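Cómo pintar un planeta con anillos en acuarela

Yo empecé con estas láminas una tarde de lluvia, para el cuarto de mi sobrina, y desde entonces no he parado (¡avisados quedáis!). Usad papel de 300 gramos y dibujad el planeta a lápiz, muy flojito, con el anillo como un óvalo alargado.

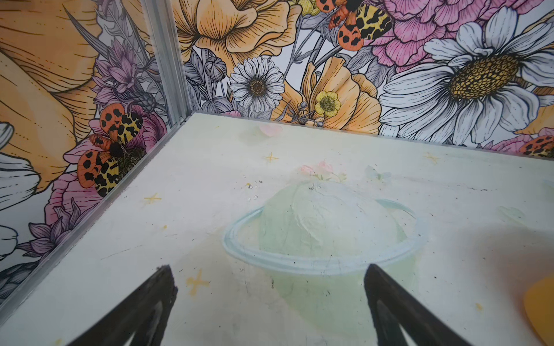

Cuando el lápiz os convenza, mojad solo el interior del círculo y dejad caer el color bien aguado, empezando por un lado. Esperad unos 10 minutos antes de tocar el anillo, que ya sé que cuesta. Mi amiga Radka usa el secador, pero a mí me deja cercos. Para el anillo, pincel fino y poca agua.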